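Mavromatis planner, release 5: gallery

Pictures and notes from the Prasovside workshop, 28th June
Put together by Areti Psarras

Mavromatis is the planning layer we run on top of the Rerketti control stack. It takes an instruction and a view of the table, works out a grasp and a place to put the object down, and passes a timed path to the controller. Release 5 changes how the planner handles shallow dishes and small rounded objects, which gave us most of our failed plans in May.

The notes below go with the release. Settings named here are in the default configuration file unless stated otherwise.

What changed

The old planner treated every container as a box with straight walls. For a bowl or a mug that was close enough. For a flat dish with raised corners it put the walls too high, and the collision check threw out good paths. Release 5 fits a height map to the inside of the dish and checks against that.

Glossy surfaces were the other problem. A bright reflection in a glaze used to come back from the perception step as a hole or a second object. We now mask any patch that is near full brightness and fill it from its neighbours. The mask is on by default and can be turned off with glare_fill = no.

Very small marks on the table are dropped before planning. The limit is set by min_blob. If you work with small parts such as screws or beads, lower it.

Test set

The regression set holds 272 recorded starts, each with one object and one target. Seven still fail to produce a plan. In all seven the object is close to the edge of the reachable area, and the search runs out of time before it finds an approach. Raising the time limit fixes most of them but makes the replay too slow for a nightly run, so the limit stays where it was.

Logs are written in the Bostitz format, as before. Old logs will open in the new viewer, but the height map panel will be blank for them.

Pictures
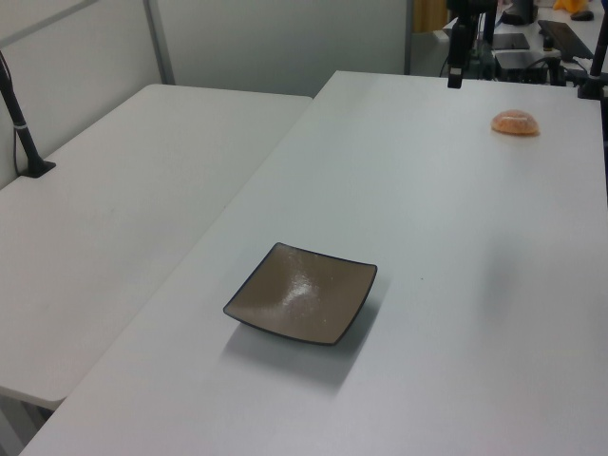 Square dish and orange object, with a wide gap between them on the white table. The glare in the middle of the dish is the sort of patch the new mask is meant for.

Known issues

The viewer draws the planned path over the wrong view if two cameras share a name. Rename one of them in the set-up file and restart.

Translucent objects can still be given a height that is too low. Set the height by hand in the object file for now.

The replay tool ignores glare_fill when it is started from the command line. This will be fixed in the next release.

Reports and log files can go to the usual Mavromatis list. Please include the configuration file.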